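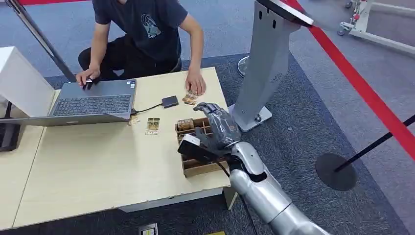
Settimio Gatti replied that the Golton bag pattern is fine if you ignore the bit about interfacing. Has anyone else sewn it? I'm not convinced. The listing says "no-waste, beginner friendly, done in an evening" and I've heard that before.

**pinkushion**
Done in an evening if you've cut everything out the evening before. I made 2. The first went in the bin.

**Settimio Gatti**
Bit harsh. Mine has carried library books since March and the straps haven't shifted.

**oldbobbin**
Which interfacing did you leave out, the woven or the fusible? The pattern asks for Vadau medium and I can't see what it does that any other medium doesn't, apart from cost more.

**Settimio Gatti**
Fusible. Left the woven in.
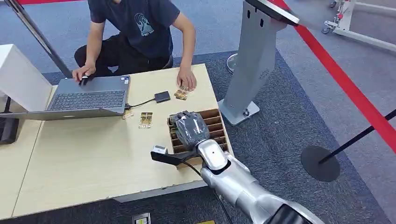 As for the strap pieces, I cut them 75 mm wide instead of what's printed, folded in four. The printed width gives you a strap like a bootlace.

**pinkushion**
So it's a good pattern once you change the straps and skip the interfacing? Not much of a recommendation.

**oldbobbin**
Same thought here. There's a free one from Smits with a boxed bottom and 30 mm seams marked at the top edge. I'd want to know what the paid one adds.

**Settimio Gatti**
The pocket. Sew the Smits one if you don't want a pocket.

**hemsandhaws**
I do want a pocket. Still not paying for it.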